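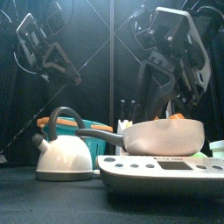

Page 2 of 76

Clilasbridge Neighbors Help Board > Kitchen & Appliances

Pan buzzes on portable induction, older pans don't work at all — do I need new everything?

flavham_renter
posted 12/07/2022

Moved into a rental over in Flavham, the gas range is disconnected and the landlord says spring maybe. So I bought a portable induction cooktop, a Plisteck, single burner. Two problems.

First, half my pans do nothing. Cooktop beeps, shows an error, shuts off. My good saucepan, the one I use for everything, is one of them. Copper bottom, if that matters.

Second, the one frying pan that does work makes a loud buzz on high. Sort of a whine and a rattle together. Goes away if I turn it down but then the food takes forever. Is it going to crack the glass or something? Also the outer part of the pan barely browns, all the heat is in the middle.

Don't want to spend a ton, I'm only here till the lease is up. Manual is useless, it's mostly warnings. Thanks in advance, typing this on break

3 replies

mulligan_st_cook

Magnet test. Take one off the fridge, stick it to the bottom of each pan. Grabs hard = works. Slides off = won't. Weak grab = works badly, you'll get the error on and off. Copper and plain aluminum are out unless the maker put a steel plate on the bottom. So yeah your saucepan is done for now, put it away for when the gas is back.

Buzzing is normal, mostly. Layered bottoms vibrate at high power. Cast iron is the quietest, enameled too. Things that helped me:

Put a bit more food or liquid in before you crank it, an empty pan sings the worst.
Go one or two steps under max. On mine that killed nearly all of the noise.
Check for a loose handle rivet or a lid that's chattering. Fooled me for a week.
Wipe the glass and the pan bottom. Grit makes it rattle and scratches too.

Won't crack the glass from buzzing. Dropping cast iron on it will, ask me how I know.

Middle heating is the coil size. The circle printed on those portables is usually bigger than the coil underneath. Use a smaller pan or preheat on medium for a few minutes and let it spread. Thick bottom helps alot.

Don't buy a set. One cast iron skillet and one cheap steel pot will get you through the lease. The thrift store on Mulligan usually has skillets in the back by the lamps — bring the magnet with you.

countertop_only

they sell a converter disk, flat steel thing you put under the pan. works with anything. I've got one and its fine

mulligan_st_cook

Adding to the disk thing — they work but slow, and the disk itself gets really hot, so some cooktops overheat and shut off. Check your manual, plenty of them say not to. I'd use one for a coffee pot on low and that's it.

Also forgot, don't run it off a power strip. Straight in the wall, and not on the same circuit as the microwave or you'll be hunting for the breaker box in the dark.

flavham_renter

Did the magnet thing, four pans out, two ok. Turned it down a notch and the buzz is way less. Skipping the disk. Going to look for a skillet this weekend, thank you!!

774 views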